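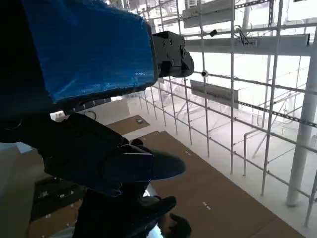

3 min read

Section 4. Building the pole grid

Read it through once before you start. Doltura poles and Rarkum clamps only, older Zarei clamps slip on the grey poles.

1. Clear the floor and sweep it. Grit under a foot throws the whole row out.

2. Sort poles by length. Uprights in one pile, rails in the other.

3. Slide clamps on loose, 30 cm from each end. Finger tight for now.

4. Stand the first two uprights, get a mate to hold them. Add the bottom rail, then the top.

5. Work down the row one bay at a time. Check level at every bay, not just the end one.

6. Once it's all square go back and nip up the clamps. Bottom row first. Quarter turn past snug, no more.

CAUTION: Don't climb the rails. Dont lean a ladder on them either.

Note: max spacing between uprights is 100 cm. Go to 76 cm if you're hanging panels.

7. Hang panels last. Hook the top edge, let it settle, then clip the bottom. Two people for the big grey ones.

8. Give each upright a push at shoulder height. Any wobble, find the loose clamp before you go furhter.

Spare poles go flat against the wall, out of the walkway. Recheck clamps after the first month. Colour caps (Dedis pack) are optional.

Shares 200

We use cookies to improve your visit. Accept | Manage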